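A few months on the bus

I sold the car in March and have been taking the bus from Clullcombe to Womesex ever since. 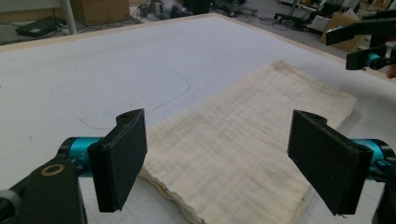
Give it until the first bad rain and you'll be shopping for another car, my brother told me when he heard. We have had plenty of rain now. I got wet twice, both times on the walk from the house to the stop, and I bought a longer coat.

The car was costing me too much for what it did. The insurance renewal came in at $600 and the garage wanted $700 for brakes and a wheel bearing. I drove it to work and back, and to the grocery store. The rest of the week it sat on the street collecting leaves.

The route is run by Drekarico. They have two buses in the morning that work for me, and if I miss the second one I'm late. The ride takes longer than driving did, mostly on account of the loop through the hospital grounds. In the evening they come every half hour until seven, then once an hour. I learned that the hard way after a dentist appointment.

Groceries took some working out. I used to do one big trip. Now I get off two stops early, go to Sabbagh for bread and vegetables, and walk the last 15 minutes home with a backpack. Heavy things like rice and laundry soap I buy one at a time. I throw out less food than I used to, and I eat a lot more soup -- lentil, mainly.

The part I miss is going to the coast on short notice. There is a train, but you have to change and the second leg is slow. I have rented a car once for a weekend and it was fine, though the paperwork took most of an hour.

I read on the bus in the morning. In the evening I usually can't, it's too crowded and I stand. The heater under the back seats stays on in warm weather, so sit near the front if you can.

I still have the ice scraper and a set of floor mats if anyone in Clullcombe wants them.

Last updated: July 3, 2018

Comments

Anonymous: Is the monthly pass any cheaper than paying each time? I only go in three days a week.

Reply from author: Not at three days. I'd buy single tickets.

Anonymous: They said they would fix that heater last summer too.

Anonymous: I could use the floor mats if they're still around. What size are they?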